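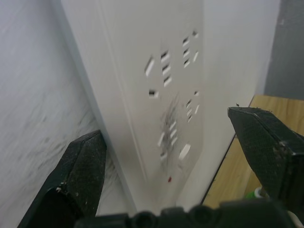 The bench rules at Zallodthorpe have been revised, and the new version applies to every cell with one or more arms from September. Most of the changes concern the things around the robot: sockets, cables, bottles, chairs. The old rules covered the arms themselves well enough and said very little about the rest. Power strips are a good place to start. A white strip within reach of a gripper will show up fine hairs or fibres lying across the outlets, as well as smudges on the surface beside it, and under the new rules either of those is enough to hold the session until the area has been cleaned. The strip is switched off and unplugged at the wall end first. It is then wiped with a dry cloth, with nothing sprayed on or near it.

The same applies to the fingers. Dust and small specks on a black pad are easy to see and easy to leave for another day. The revised sheet asks for the pads to be checked at the start of each session and cleaned with the arm powered down. A scuffed edge should be written in the log with the date. It does not stop work unless the pad is lifting or no longer closes square.

Power and cables

Sockets that can be touched by any part of an arm or its gripper now count as being inside the working area. This is the change that has raised the most comment, as several cells have always had a strip on the wall or at the table edge and have never had trouble with it. The rule does not ban them. It asks for the strip to be added to the cell drawing and marked in the software as a place the gripper must keep clear of, with a margin of 50 mm on all sides. If the task itself involves the strip, the margin can be lifted for that task only, and the strip must be isolated from the mains while the arm is moving near it.

Cables running along the outside of an arm need enough slack for the full range of the wrist and no more. To check this, run the arm at its slowest setting to each end of its travel and watch the loop. It should not catch on a joint, drag across the table or pass between the fingers. Clips should go on the links and never across a joint.

Cables on the floor have a section of their own. They may not lie where a person walks or where a chair rolls. The Birkau covers in the store are suitable and may be taken without asking. Please put them back when a cell is stripped down.
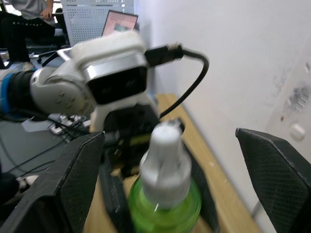 Reading time: 4 minutes

Two arms at one table

Cells with 2 arms used to follow the single-arm rules twice over. That left a gap, and the revised version has a new page for them.

Each arm must be able to see, or be told, where the other one is. Where both run from one controller this is normally already in place. Where they do not, the overlapping part of the table has to be treated as a shared zone, and only one arm may enter it unless the task is a handover. The wrist is the part to watch. A camera module with a plug in its side sticks out further than people expect, and the model used for collision checking must include the module, the connector and the first bend of the cable. We found models in use that stopped at the bare flange. Those need to be corrected before September.

Bottles are allowed on the table if they are part of the task. A pump or spray bottle used as a test object should be empty, or filled with plain water, with the top locked if it can be locked. Cleaning products go back in the cupboard. A label saying what is inside is needed in either case, even on a bottle whose contents look obvious.

People and chairs

Anyone sitting near a cell should be outside the line that marks the reach of the arms, with the chair fully outside it too. We have kept the old distance of 900 mm from the furthest point of reach where there is no guard. Laptops follow the person: if someone would have to lean over the line to type, the laptop is in the wrong place. The stop button goes on the same side as the person watching, within arm's length – the pendant hanging on the far side of the table does not count.

One person is in charge of the stop button at any time. If they need to look at a screen for more than a moment, they pause the arms or hand over to someone else out loud. Wearing headphones while in charge of the button is no longer allowed.

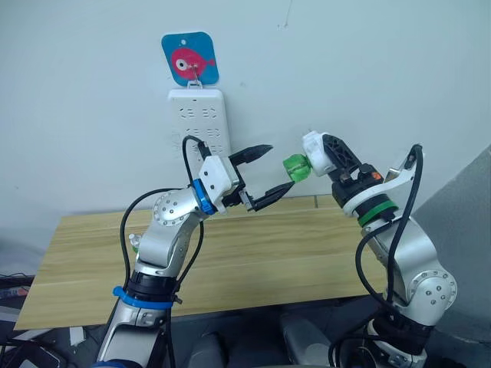 Who decides whether a handover between two arms is safe to run at full speed?
The person who signed the risk assessment for that cell decides, and the decision must be written in the cell log before the first full-speed run. Until then, handovers run at the reduced speed set out in the assessment.

Handovers generally follow the same steps as before. The giving arm comes to rest, the receiving arm closes, the grip is confirmed, and only then does the giving arm open. What has been added is a rule for failed grips. If the receiving arm cannot confirm that it has the object, both arms stay where they are and wait for a person. They do not retry by themselves. Some users of the Venckus handover script will need to turn off its retry setting, which is on when the script is first installed.

Small, light or see-through objects should be tried by hand with the sensors running before they are used in a handover. Clear plastic in particular gives poor readings from some depth cameras, and the log should say which camera was used.

Items hung on the wall behind a table, such as tags and hooks, may stay up if they are part of a task or are on the cell drawing. Anything else comes down. Cracks or marks in a wall that carries a socket should be reported to the building desk, however fine.

Where to find the sheet

The full sheet is on the Seson shared drive under Bench Rules, with the drawing template and the two-arm page as separate files. Printed copies from before the change should be thrown away. Cell drawings need to be updated and sent in by the end of August, and cells without a current drawing will be limited to reduced speed until one arrives. Comments on the wording can be left in the file itself and will be read before the next issue.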